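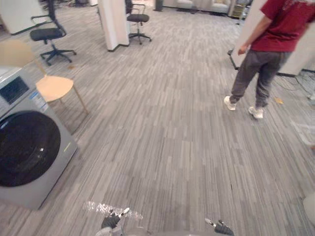

We have been selling camping, hunting and shooting-range gear in Burnberg for 30 years now, and we still get a little thrill when the delivery truck backs up to the door. Clunalico Outdoor Supply began as a single rack of wool socks and camp stoves at the back of a hardware store, and it grew the way these things do, one customer asking for one more item (usually something we had never heard of!) until the socks needed a building of their own.

These days the catalog runs to 2,274 items, from tent pegs and water filters to hearing protection, headlamps and cleaning kits. We know that is a lot to scroll through, so please do write or call if you get lost in it. We like talking about gear, probably more than is good for us, and a question about sleeping bag ratings can easily turn into a half-hour chat about a rainy week somewhere up north.

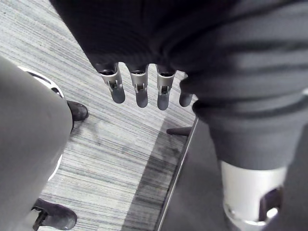 ## Who does the work

There are 9 of us, and most have been here long enough to remember the old paper order forms. We all take turns at packing, so the person who answers your email in the morning may well be taping up your parcel by 3 p.m. Orders for in-stock items normally leave us within 2 working days. Spring and the weeks before deer season are busier, and we thank you for your patience then.

For your wash bag and other small camp comforts, have a look through the Travel & Hygiene section, which we filled out last September after a great many requests.

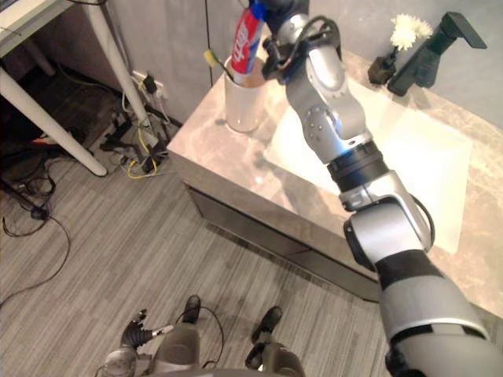 *Travel & Hygiene*

We also carry two smaller lines that we are very fond of: Leitão cook sets, which nest together nicely and take up hardly any room in a pack, and Drerkard range bags, with more pockets than most of us have managed to fill. Spare parts for both are kept in stock, right down to the zipper pulls and pot handles. 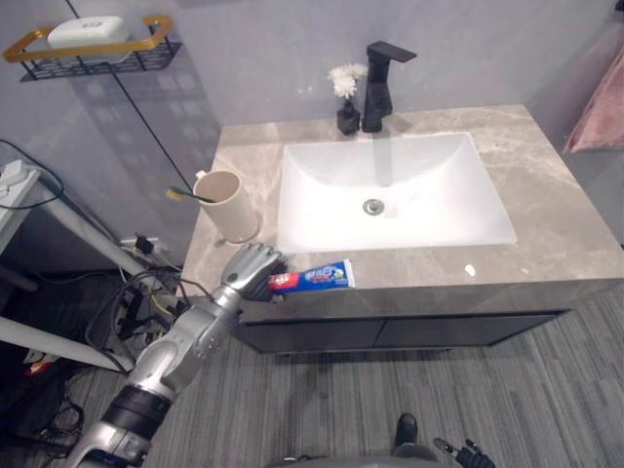 ## Visiting the store

Come and see us if you are passing through Burnberg. Parking is behind the building, the coffee is free, and well-behaved dogs are welcome inside. If you would like to try on boots, bring the socks you plan to hike in, and give yourself a bit of time to walk around in them.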